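Stallon Towels Are Back for the Holidays – And Yes, We Kept the Stripes

DUNLEAVY, 2019-12-12 – Hi, it's Charito Abella from Jidden, the little kitchen linen shop on the corner of Rikau Street. I don't send out many press releases (my last one was in September and it was mostly about parking), but I've been asked the same question at the counter for weeks, so I'm putting the answer in writing. The Stallon striped towel is back in stock, and you can pick one up starting this morning!

If you missed it the first time, Stallon is our own everyday kitchen towel, white with blue stripes. We made a small batch at the end of the summer and figured it would carry us into the new year. It was gone in nine days. I had 268 names on the waiting list by the time I stopped writing them down, and I've now called or emailed every one of you. If I left you a long message with a dog barking in it, sorry, that was me.

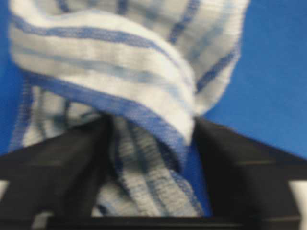

The striped towel, all blue and white, with a wide band of bright blue and a slightly fuzzy edge.

A few people have asked if we would "clean up" the weave this time around. No! I like a towel with some texture to it, one you can feel when you grab it, and I like the little ridges running across the white parts. I've had mine at home since the first batch and I use it for everything – drying pans, wrapping bread, wiping up after my nephew. I don't iron it and I never fold it nicely either. It gets twisted up and tossed over the oven door, and I think stripes look better that way anyhow.

The price hasn't changed. One towel is $9, and a bundle that saves you a bit of money is $30. We're keeping it to seven towels per customer until the holidays are over, so that the folks who drive in from out of town aren't looking at a bare shelf. Gift wrap is free if you don't mind brown paper and string.

We're also doing a towel-folding evening in the back of the shop next week, with cider. My aunt is teaching it and she has strong opinions about thirds versus quarters. You don't need to sign up or buy anything, just come by after closing and knock on the side door. Bring a towel from home if you've got one that won't sit flat in the drawer.

Anyone who'd like to write about the towels or stop in for a chat is very welcome. I'm at the shop most mornings, and mornings are the quiet time.

Contact: Charito Abella, Jidden, Rikau Street, Dunleavy
30 shares | 7 comments
© 2019 Jidden. All rights reserved. | Back to top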